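## 3. Planning and Budgeting for a Cell

Read this section before you request a quote from Flarkska. It covers the Erkon arm, the table, and the bins. Software licenses are in Section 5.

Prices were last checked 07/03/2022. They do not include freight or sales tax.

### 3.1 Set the budget

1. Write down the task in one line, such as "sort parts from table to bin." Quotes are prepared per task.
2. Enter the base price of the Erkon arm, $3,271, on the first row of the worksheet.
3. Add one gripper and one spare set of fingers. Fingers are a wear item and the warranty does not cover them.
4. Add the wrist camera and its cable if the task needs one.
5. Set aside 20 percent of the total for mounting hardware, power strips, and test objects.
6. If you want the Sfeir service plan, add it now. The plan runs 24 months and can't be added after delivery.

**Note:** Buyers with more than one cell can share a single Uso controller between up to 3 arms. Ask for the shared-controller price before you order separate units.

### 3.2 Plan the table and bins

1. Measure the work surface. Leave clear space on all sides of the pick area.
2. Choose a plain matte top. Glossy tops reflect overhead lights into the wrist camera.
3. Buy containers locally if you can. They are not part of the base kit.
4. Place the containers to one side and mark their positions with tape once the reach test has passed.

**Caution:** Do not fix the containers down before the reach test. Moving them later means repeating the calibration in Section 4.

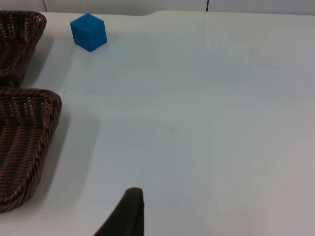
Containers are one of the cheaper lines on the worksheet, and most tasks don't call for custom bins. Shallow woven baskets like the two dark brown ones along the left side are enough for light objects, and they leave the rest of the white table open for picking. For test objects, a few blocks in a strong color, such as the blue cube near the far edge, will do for a first order.

### 3.3 Before you order

- Confirm the outlet is within reach of the controller cable.
- Check the delivery door width against the crate size in Appendix B.
- Send the completed worksheet with your purchase order. Orders received in March without a worksheet ship in the next quarter.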